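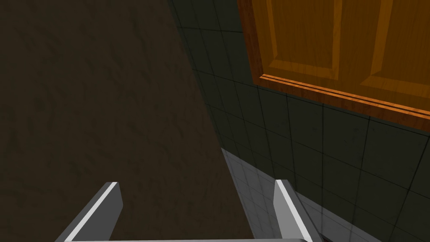 The simulated kitchen at the Corent open day, with the gripper open in front of the green tile.

Home | News | Opinion | Events | Subscribe

I went to the open day to watch a robot and spent most of it watching a kitchen that doesn't exist. Fine by me. I have opinions now.

Quick background. Corent has a building out past Oltley, big parking lot, bad signs. Once a year, in November, they let people in. This time the main draw was a simulator they call Vurkel. A rendered room, a rendered gripper, and a program learning to do chores in it before anyone lets it near a real sink. Chairs were set up in front of a wall of screens. Coffee at the back. I got there early and still ended up in the third row.

Masanobu Mizuno did the talking. Good talker, fast. He said the program had done 3,000 practice runs in that one kitchen. Same orange cabinets, same dark green tile. The public got to see 43 of them, live, no picking and choosing. I liked that. Most demos you get one run and a round of applause, and you never hear how many takes came before it.

So my first point, and it's really the one I came to make. Show the bad runs. Corent did, and it was the best part of the day. The views from the gripper are strange, everything slanted, half the screen some brown surface you can't place. You sit there trying to work out which way is up. A kid behind me kept asking "where is it going" and I was wondering the same. Then you get the idea that this is what the thing has to work from, all the time, and you start to respect the problem a bit more.

Second point. A simulated kitchen is too polite. I said this to Asuka Kikuchi, who builds the rooms, and she didn't argue as much as I expected. No grease. No drawer that sticks in wet weather. No cat. She told me they change the lighting and the textures between sets, 570 versions so far, and that a real kitchen will still surprise it. Fair answer. I would have liked it on a slide, in big letters, becuase plenty of people in those chairs went home thinking the job is nearly done. I heard one man tell his wife they'd have one by next year. They won't.

And the price question came up, of course. Mizuno ducked it. Bad move. If you invite the public and the public asks what it costs, say "we don't know yet" and move on. Instead we got three minutes on partnerships with a firm called Ķēniņš, which makes the finger pads or wants to make them, I never got that straight. My notes just say "pads??" and then a coffee ring.

The part that stayed with me was smaller. Late in the morning one screen showed the two fingers standing open on either side of a light wooden piece, a sort of cross, or a T. Pale grain, long bar, short stub off the middle. I leaned in. So did the whole row. All that money and all those hours, and there we were holding our breath over a bit of pretend wood. I don't say that to mock it. Picking up an odd shape in a tight spot is hard, I can barely get a pan out of my own lower cabinet without bringing the lids down with it.
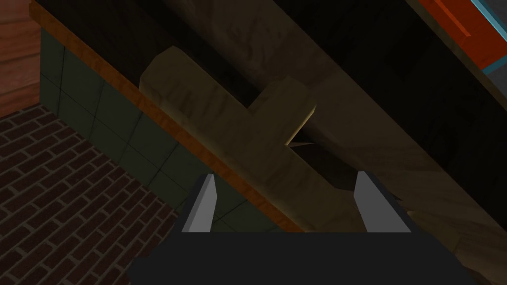

What I'd change

Fewer chairs, for a start. Let people stand close and ask things while it runs. Eleven of us hung around after the talk and that half hour with Kikuchi beat the whole morning program. She pulled up old runs, went back, went forward, said "I don't know" more than once. More of that please.

Put the real arm next to the screen. It was in a seperate room with a line out the door and I gave up on it. You can't judge a simulator if the thing it's meant to prepare for is down a hallway.

And drop the word "ready." It was on the banner and on the tote bag. The people building this were careful all day about what it could do, and then the bag said ready.

I'd still go again. Bring a sandwich, the food truck ran out before one.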